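Home Amplifiers Microphones Effects Spares Contact

Search products Go

Zulero Flultetden Spring Reverb Unit

The Flultetden is a stand-alone valve spring reverb for vocals, guitar and electric piano. The circuit follows a studio design of 1950, with a modern power supply and balanced connections front and back. Two spring tanks are fitted, one short and one long, selected by a rotary switch. A blend position runs both in parallel.

Controls are dwell, tone and mix. The dwell control sets the drive level to the tanks. At high settings on percussive sources the springs will clip, and the input pad should be switched in. Low frequencies below 200 Hz are filtered ahead of the drive stage to keep kick drum and bass from muddying the decay. 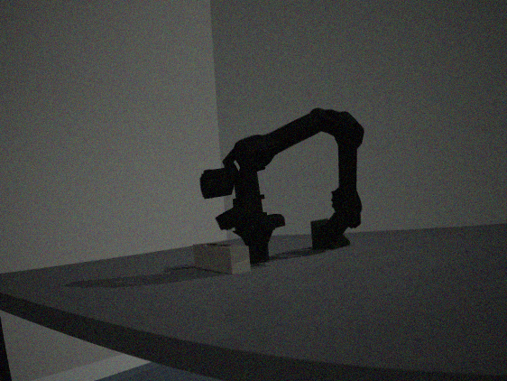 A buyer signing as McKinnon writes that the long tank suits slow ballads but is too dense for anything with a busy hi-hat, and that the short tank with tone at minimum is the better choice for lead vocals.

Replacement tanks are supplied by Fikia and plug in without soldering. Disconnect the mains before removing the lid. Valves are a matched pair and should be changed together, normally after 2000 hours of use.

Supplied with mains lead and footswitch. Rack ears are sold separately. The next batch ships in March.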